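Monday, August 26, 2019
Plirker room, garment sorting

Started again with the mixed clothes from the Matos delivery. In June we wrote down 229 pieces, and 145 of them still have no label. I swept the floor first, as lint from the last sorting was everywhere. 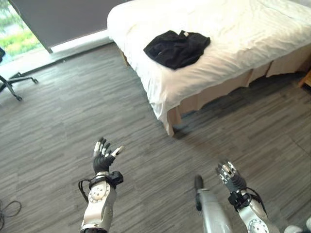

Floor side, both hands up.

For the label I want three things only: colour, type of seam, state of the edge. Size can wait - the Grilus sheet has no column for it anyway. Please write "lavender" and not "purple", otherwise the search gives us two groups for the same colour.

Dark pieces are still a problem for me. When they lie against a light one, I find the seam of the light one quickly and on the dark one I must search with my fingers.
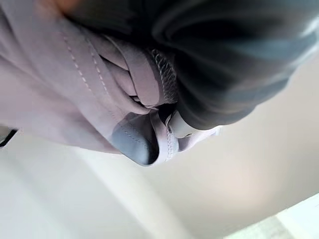

Lavender piece with double topstitching and overlocked edge, dark fabric against it.

To do: order 400 tags from Plornberg, ask if they have the softer string. Lamp near the shelf needs a new bulb.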